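Workshop notebook, Bickerstaff unit
16 June 2026
Entry by Callum Penrose

Blower door kit

Fan calibration certificate runs out in October. Trevor Inskip wants it sent away in the summer while we are quiet, so I have asked Berkance for a slot and a price. No reply yet. The spare fan can cover the small houses but it will not reach test pressure on anything like the chapel conversion, so please don't book big jobs for the weeks it is away.

Checked the hoses. The red one had a split next to the gauge fitting, on the outside where you only see it if you bend it. I cut 100 mm off the end and pushed it back on. Leak check on the bench held steady for the full minute. The green hose is fine.

The door panel fabric has worn thin at the bottom corner again. Patched it with the wide tape. It will do for now but we should buy a new panel with the next Kitesum order.

Test at the Bromora house

Cyril Sedgwick and I went back to repeat the test after the loft hatch was sealed. Same set-up as last time: fan in the back door, trickle vents taped, flue closed off, internal doors wedged open. Wind was light.

First run was no good. The reading drifted the whole way down and we found the utility room window was on the latch. Shut it and started again. Next 3 runs agreed well enough to keep. I have put the readings in the job folder and not copied them here.

Smoke pencil round the rooms with the fan on:
- Loft hatch: no draught now on any side.
- Skirting in the front bedroom: steady draught along the outside wall, worst behind the radiator.
- Soil pipe boxing in the bathroom: strong. You can feel it with your hand.
- Kitchen sockets on the party wall: slight.
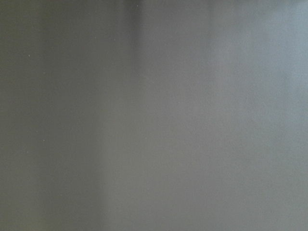
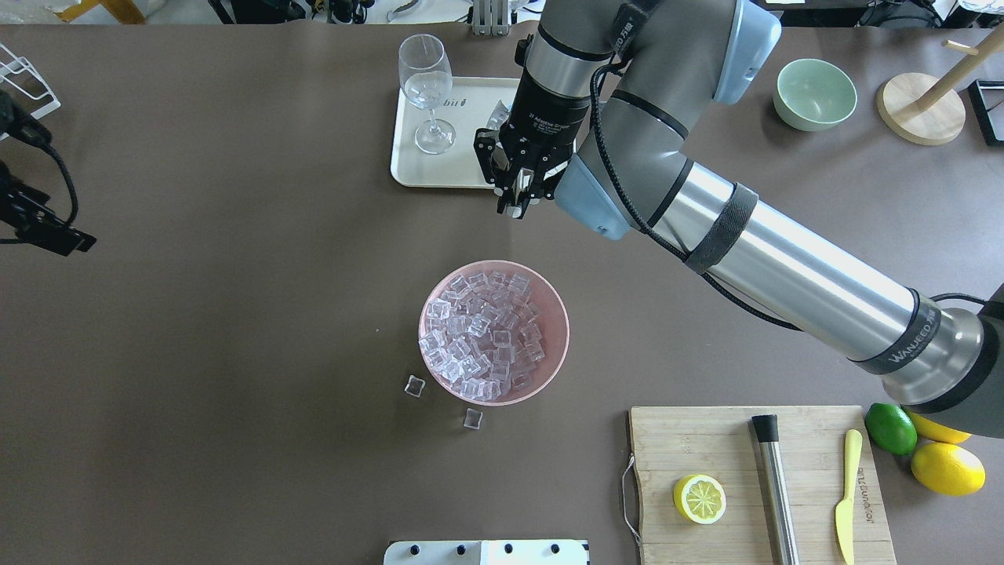
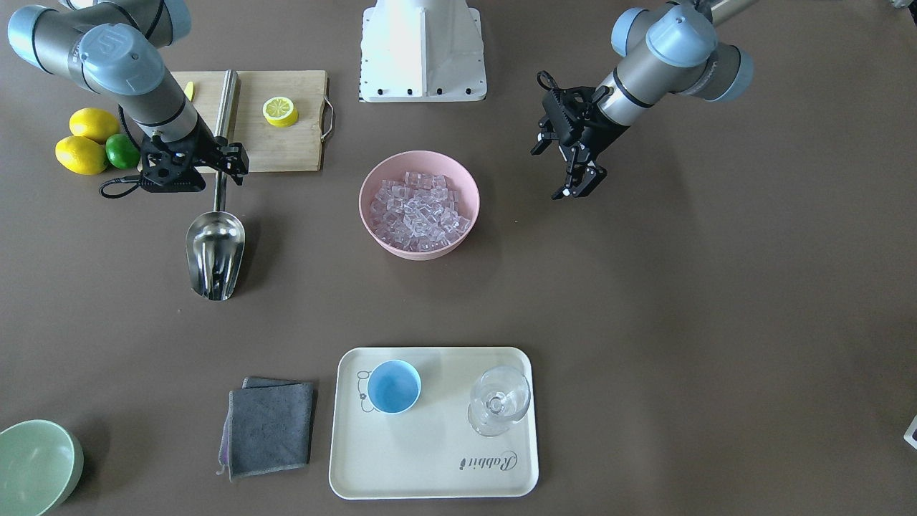 Insulation samples

Erick Nzioka finished weighing the cellulose samples from the damp box. Sample 11 is the odd one. It started the lightest and has put on the most weight, and he thinks the bag was not closed properly before it went in. He is drying it out and will run it again on its own. The rest can be written up.

The humidity in the box was set to 91 per cent and the logger agrees with the dial, so I am happy to leave the sensor alone. The door seal needs a wipe each time it is opened or it does not shut flat.

Put the lid back on the scales when you have finished. There was fluff under the pan again this morning and I had to zero them twice.

Van and stores

Malcolm Kettle has the van until Thursday. The long ladder is still on it. If you need a ladder before then, use the folding one, but the left foot is loose and wants a new rubber.

Out of grommets and nearly out of the narrow tape. Both added to the list on the door.

To do
- Ring Berkance if they have not come back by the end of the week.
- Send Cyril the draught list so he can price the boxing and the skirting.
- Ask the Bromora owner about lifting the bath panel.
- New battery for the spare gauge.
- Erick to repeat the odd sample.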